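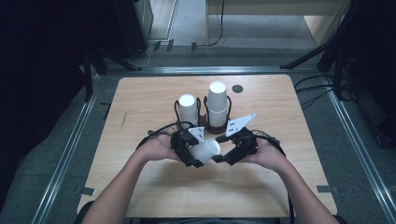
A white paper cup, held on its side at a light wooden table.

About Villow Rabbit Center

Villow Rabbit Center takes in domestic rabbits that have been found loose, surrendered by their owners, or transferred from general animal shelters that have no rabbit housing. We examine them, treat them, neuter them, pair them where a pair is suitable, and place them in indoor homes. We do not take wild rabbits or hares. A person who finds a wild rabbit should call a licensed wildlife rehabilitator and leave the animal where it is until told otherwise.

The center is in the old Ingvarsson dairy, a brick building put up in 1902. The walls are thick and the inside temperature moves slowly, which suits the animals in July. The milk room is now the exam room, the churn room is quarantine, and the former loading bay holds hay. The main housing area takes up the rest of the ground floor. The upper floor is used for dry storage and records and is not open to visitors.

What we handle

Intake last year was 399 rabbits. The largest group came from owners who had bought two young rabbits as a same-sex pair and found out later that they were a male and a female. The second largest was strays, mostly former pets, found in parks and yards. The rest were transfers.

A stray domestic rabbit can usually be told from a wild one by its coat. White, black, spotted, lop-eared and long-haired rabbits are domestic. Brown agouti coats are harder, and we ask callers to send us a clear side view before anyone tries to catch the animal.

Intake procedure

Each rabbit is weighed on arrival and given a number, which stays with it through every later record. The name on the card is for convenience and can be changed by the adopter. The number is not changed.

The first exam covers teeth (incisors and cheek teeth, the latter with a scope), eyes, ears, skin, feet, scent glands, heart and lung sounds, and gut sounds. Sex is confirmed by two people separately. Mistakes in sexing young rabbits are common everywhere, including here, and the second check catches most of them. Rabbits under twelve weeks are checked again later.

All arrivals go into quarantine for two weeks. Quarantine has its own air supply, litter scoops, water crocks and brooms, marked with red tape. Staff work the main housing area first and quarantine last, and do not go back the other way in the same shift. A rabbit with nasal discharge, a head tilt or loose droppings stays in quarantine until the veterinarian signs it out.

Droppings and food intake are logged twice a day. A rabbit that has eaten nothing for a half day is treated as an emergency at any hour. The on-call list is posted beside the exam room door.

Housing

There are 11 pens in the main area. Each pen has a solid, non-slip floor, a hide with two exits, a litter tray large enough for both rabbits to sit in, and a hay rack mounted over the tray. We do not use wire flooring or water bottles as the only water source. Crocks are heavy ceramic and are washed daily.

Pen walls are solid to the height of a sitting rabbit and mesh above that. Unpaired animals next to each other cannot bite through the barrier, but they can smell each other, and for most of them this is the first stage of pairing. Pen 2 has no step at the door and is kept for older rabbits and those with hind-limb weakness. Its floor is covered with washable fleece over foam.

Lights are on a timer with a gradual change at dawn and dusk. Rabbits are most active at those times, and the morning feed is given at 6:30 to match.

Diet

The base diet is timothy hay, available at all times. Pellets are measured by body weight and are plain, with no seed or dried fruit mixed in. Greens are given once a day and rotated. Carrots and fruit are used in very small amounts, mostly to get medicine into an animal.

Alfalfa is fed only to growing, nursing or underweight rabbits. Adopters receive a printed feeding sheet with their rabbit's current weight, pellet amount and the greens it is used to. Any change of food should be made over ten days or so.

We buy hay by the ton from one grower and test each delivery for moisture before it is stacked. Bales over the limit are sent back. Dusty bales that pass the moisture check are used for bedding in the outdoor runs.

Neutering and pairing

Every rabbit is neutered before it leaves, unless the veterinarian decides that surgery is unsafe for that animal. In such cases the adoption contract says so in plain terms. Males are kept apart from unspayed females for six weeks after surgery, as they can remain fertile during that period.

Pairing is done in a neutral pen that neither rabbit has used. Sessions start short and are supervised the whole time. We record chasing, mounting, grooming, eating together and resting together on a simple sheet. A pair is considered stable when it has had two full nights with no fighting. Some pairs take two days. Others take two months, and a few combinations are stopped and tried with different partners.

People who already have one rabbit may bring it for pairing. It must be neutered, vaccinated against RHDV2 and in good health, with written proof of all three. The resident rabbit stays with us for the length of the process, and there is a daily boarding charge — the current amount is on the fees page.

Adoption

We place rabbits indoors only. The minimum space is a permanent pen plus several hours a day in a larger area with the cables covered. We ask for the dimensions of the pen and a sketch of the room. Applicants who rent should send the page of the lease that covers pets.

Rabbits are placed in pairs, or singly into a home with a compatible rabbit. The exceptions are animals that have failed repeated pairing attempts. These are listed on the website as single placements.

The usual order is application, phone call, visit, a waiting period of at least one night, then collection. We do not reserve animals before the visit. Children are welcome on visits, but the adopter of record must be an adult, and the rabbit is understood to be that adult's responsibility for its full life, which can be ten years or more.

If an adoption does not work out, the rabbit comes back to us. This has no time limit and is in the contract. We would like to hear early. A change in litter habits or a falling-out between two rabbits can often be fixed by phone if we learn of it in the first week.

Staff

Young-sook Hong is the director. She worked in laboratory animal housing before this and wrote most of the procedures now in use, including the quarantine rules.

Han-gyeol Oh is the attending veterinarian. His practice is limited to rabbits and rodents. He does surgery here two mornings a week and reads all dental films.

Ye-rin Maeng runs intake and quarantine. Calls about found rabbits go to her first.

Tae-yang Wang is in charge of housing, hay and the building. He designed the present pens and keeps drawings of them, which other shelters may have on request.

Seul-gi Jeon handles pairing and adoptions, and keeps the pairing records. She also teaches the handling class.

Classes

The handling class is offered each month except December. It covers picking up and setting down, nail trimming, checking teeth and rear end, giving liquid medicine by syringe, and signs of gut stasis. The group is kept small so that each person can practice. Rabbits used in the class are calm adults, and each one works for a short part of the session only.

A separate class for shelter workers covers sexing, emergency housing and safe transport. It can be given at your site.

Records and software

Medical and housing records are kept in Nastelitz, with a paper card on each pen as backup. The card shows number, weight, diet, current medicine and the last two entries for droppings and appetite. Paper cards are scanned at discharge. Adopters get a full copy of the medical record, including films, and so does their veterinarian if we are given an address.

Funding

Our income is made up of adoption fees, boarding charges, class fees and donations. The Brivlow Fund pays for surgical supplies under a grant that is renewed every May. We receive no money from the county. A yearly statement is available at the front desk and by mail.

Donated hay, pellets and greens are accepted if the bag is unopened or the source is known. We cannot use cedar or pine shavings, clumping litter, yogurt treats, or hutches with wire floors. Towels, fleece, ceramic crocks and carriers with a top opening are always needed.

Visiting and contact

Visits are by appointment, between 1:00 and 4:30 in the afternoon. Dogs must stay outside the building. Please do not visit within two weeks of contact with a rabbit that died of an unknown cause — phone us and we will set a later time.

Found rabbits are accepted by arrangement at any hour. Call before you drive over. Keep the rabbit in a covered carrier or a closed box with air holes, with hay and no loose water, and do not play the radio on the way. The side entrance, marked Intake, is the correct door.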